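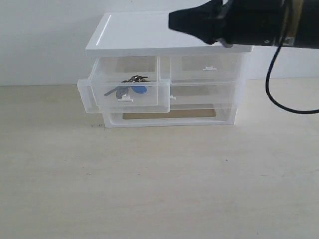 Our summer league team, the Skudley club, got rained out in the third inning of last year's home opener, and the rain checks from that game are still haunting me. I took over as general manager in December. The handover consisted of a handshake, a schedule with three wrong dates on it, and a ring of keys with a little blue fob, which now lives in a clear plastic drawer on my desk. I still don't know what half the keys open, but the rain checks are the bigger mystery. They say "good for any future home game." They don't say which season. They have no serial numbers. We printed 2000 of them, and the park holds 3190 if everyone breathes in.

Fans have already started emailing to ask if they can use them this year. One man wants to use four of his for the playoffs, which shows a confidence in our pitching that I don't share. Do I honor all of them? Only for regular season games? Can I put an expiration date on something that was handed out without one? Our general admission price has also gone up since then, so I don't know if I'm supposed to ask people for the difference.
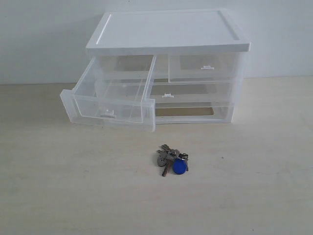
Desk drawers, white lid, clear fronts.

I did look for a written policy. The league handbook has a page and a half on how to protest a balk call and one sentence on rainouts, and the sentence says "per club policy." The club policy binder says "see league handbook." I'd like to have something on paper before tickets go on sale, preferably something a teenager in a ticket booth can explain while it's drizzling.
Ehsan Dhanial
Feb 21, 2026

Savita Singhal
Honor them. I ran the box office for a team about your size for a long time and I never once regretted letting somebody in on an old rain check. They buy a hot dog. They bring a brother-in-law who has to pay. The ones who get turned away tell everybody at church.

You can set limits going forward, but be careful about adding rules to paper that's already out there. "Any future home game" means what it says to the person holding it, and depending on your state there may be gift certificate or consumer rules that care about it too. Ask a local lawyer, maybe one with season tickets. What I'd do is this. Announce a trade-in. Anyone with an old rain check can swap it at the window for a ticket to any regular season game this year, no extra charge. Write on the swapped ticket which game it's for, and keep the old one so it doesn't come around again. Don't ask for the price difference. You'll spend ten minutes arguing over a dollar with a line out to the parking lot.

For the playoffs, check who gets the gate. In our league the host club had to split playoff money, so a free ticket was coming partly out of somebody else's pocket. If yours works like that, I'd offer playoff guy four regular season seats and a sincere apology.

For the new ones: number them, print the season on them, and say when a game counts as official. We used five innings, or four and a half with the home team ahead, and no rain check once it got there. Put that on the back of the ticket AND on a sign at the booth. People will read neither, but you can point at the sign.

Gert Molefe
Just use Trurkico, it does all this for you. We stopped doing paper years ago.

Mandla Oosthuizen
Software won't help with paper that's already in people's glove compartments, Gert.

I agree with most of what Savita wrote, except I'd pick the games. We let people swap for any date and 200 of them chose fireworks night. We'd have sold those seats. Make it any game except fireworks and the playoffs, and if someone makes a real fuss, let them in anyway. Most never come back at all. We had 50 turned in the year after our worst washout, and I suspect one family accounted for a good share of those.

Also, find out what happened to the leftover blanks. If they aren't numbered, every unused one in a box somewhere is a free ticket.

Ehsan Dhanial
Thank you, this helps a lot. I hadn't thought about the leftover blanks at all, and now I can't think about anything else.

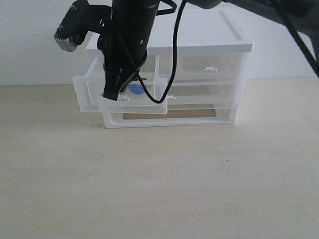 I've gone through the ticket booth and most of the press box and turned up one bundle so far, under a stack of old scorebooks. There's also a storage closet behind the third base stands that I haven't gotten into yet. I've tried five keys. I'm going with the trade-in, no fireworks night, no price difference. The playoff man has been offered four seats on the Tuesday-type crowd side of the schedule and is thinking it over. If the lawyer says anything interesting I'll post it.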